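The trouble with trusting the convention

Every parliamentary system runs on a stack of promises that were never written down, and every few years somebody in office works out which of them can be broken for free. The usual response is a speech about the strength of our institutions. I have sat through a good many of those speeches and I have yet to hear one that named the institution, the section number, or the person whose job it would be to enforce it.

Take the caretaker period. From the moment the house is dissolved until the result is clear, a government is meant to avoid major appointments, big contracts and new policy. Most voters, if they have heard of this at all, assume it is law. It is a convention, set out in a guidance note, and the guidance note is issued by the department that answers to the premier. Breach it and you will get a letter from the opposition and a bad afternoon on talkback radio.

Margit Kristiansen spent much of her working life drafting bills for a state parliament and has little patience for the view that this is all quietly working. "People tell me the convention has held," she said when I rang her. "Held against what? Show me the time it was tested by someone who wanted something badly enough."

Her own list of tests is short and unflattering. There was the appointment made at four in the afternoon on the last day before the writs. There was the lease signed under an existing approval, so that it was technically an old decision, although the approval ran to a single paragraph and the lease ran to 69 pages. On both occasions the minister said the conventions had been observed, and the department agreed with the minister.

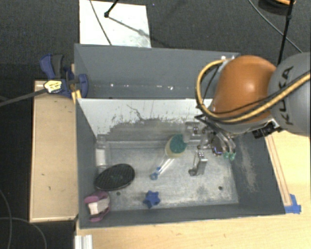 TATURA, 08/01/2022

The hall had 300 chairs set out for the public forum on fixed terms, and when I arrived most of the people in the front rows were candidates. Dale Petrenko, who is running as an independent, wants the caretaker rules put into an act, with penalties. He got a decent round of applause for it. He got rather less when a woman near the back asked who would lay the charge.

It's the right question, and the reform crowd hates it. A law that binds ministers has to be enforced by someone, and that someone is appointed by ministers or answers to a body that is. Petrenko said an independent commissioner would do it. Asked how the commissioner would be chosen, he said by a joint committee of both houses. The government of the day has the numbers on the joint committee.

Leena Saarela, who teaches constitutional law and was there to argue the other side, would leave things where they are. Her case is that courts are slow and campaigns are short, and that a disputed decision dragged before a judge in the middle of an election would do more harm than the decision itself. I found this persuasive for as long as it took her to get to the part about voters punishing bad behaviour at the ballot box. Voters punish petrol prices. I don't know of a seat that has changed hands over a guidance note.

What neither of them would touch was money. The one written rule in this area with any bite is the cap on government advertising before a poll, and it was drawn up so that "information campaigns" fall outside it. A ratepayers' group obtained 600 pages of correspondence on one such campaign and found officials fretting over whether the premier's colour could be used on the brochure. It was used. The auditor found no breach, and on the wording of the rule I think the auditor was correct.

There is a petition going around with 544 signatures on it, asking for a parliamentary inquiry into the lot. I suppose there will be one. It will call for submissions, report in March, and recommend that the guidance note be strengthened. Gleice Bragança, who started the petition, told me she'd be satisfied with that as a first step. I asked what the second step was and she said that would depend on the report.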